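Home | Tickets | Purchasing | Facilities | Help

Print this page | E-mail this ticket

Request: grippers and spares for second line of hand-held units, Su site
Status: Open – waiting on quote
Queue: Equipment planning

Opened 18th February

We want to budget for more hand-held grippers at the Su site before the next order window closes. We have 6 in use now, all bought through Keletti. Two of them have been going back for finger replacement more often than the plan allowed for. The order form asks for a unit count, a spares count and a storage location, and I can't fill in any of the three until someone answers the points below.

What I have so far:

The unit price on the last Keletti invoice was 1,605 before shipping. That price was for the body and one set of fingers. Chargers were billed separately and went to a different cost code, so the figure in the planning sheet is too low. I have not corrected the sheet yet.

Grondine sent a price list for fingers only. They say theirs fit our current body. We have not tried one.

Reply from equipment planning

Please don't use the old planning sheet. Start a new one and put the chargers on their own line under the same code as the grippers. If they are split again, the approval will bounce.

How many spare finger sets per unit are you asking for? The standard is one. If you want 2 you need to attach the repair history. A summary is fine, it doesn't have to be every return slip.

Also confirm where the new units will be used. The form lists "main floor" and "mezzanine" as separate locations and they have separate power budgets.

Reply from requester

Main floor. The mezzanine was on the first draft because we thought the benches would move up there, but that was dropped. The grippers get carried around the open part of the floor, near the shelving and the stairs, so charging needs to be down there as well.

Asking for 2 finger sets per unit. Repair history is attached as a summary. Fingers are the only part we have replaced on any unit. Bodies have been fine.

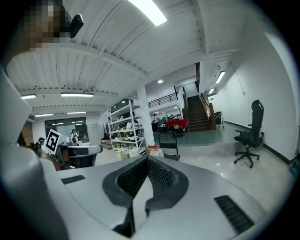 Step 1. Check finger fit before pricing Grondine

Ordered a single Grondine set on the small purchases card. It went on without tools but the left finger sat slightly proud of the mount. Took it off, cleaned the mount, put it back on. Same result. Swapped to a different body and it seated flush. So the fit depends on the body, and the older ones may have a different mount.

Step 2. Sort the units by mount

Looked at the mounts on all 6. There are 3 with the older mount and 3 with the newer one. Keletti confirmed by e-mail that the mount was changed partway through and that their own fingers fit both. Grondine fingers should only go on the new list for units with the newer mount. Anything we buy now will have the newer one.

Step 3. Storage and charging

The tall shelving unit by the pillar is crowded already. I would not plan on putting chargers there. A lockable cabinet has been priced through Promora and comes with a power strip. Facilities need to say whether it can stand on the gray tile – the green painted floor in front of the stairs has to stay clear.

Reply from equipment planning

Fine on 2 sets. Put the Keletti and Grondine fingers on separate lines with the mount type in the notes column. The cabinet goes under furniture, so it needs its own form, but link it to this ticket so they are approved together.

If the cabinet is held up, the grippers can still go ahead. They would have to charge at the benches until it arrives.

Still open

Revised Keletti quote with chargers included. Asked twice, last answer was that it is with their sales desk.

Facilities answer on cabinet position.

Decision on the 3 older units. Repair money is set aside for them until September. After that they either go on the replacement list or move to Keletti fingers only. I would like that settled in this round so we don't raise another ticket for it.

Back to queue | Previous ticket | Next ticket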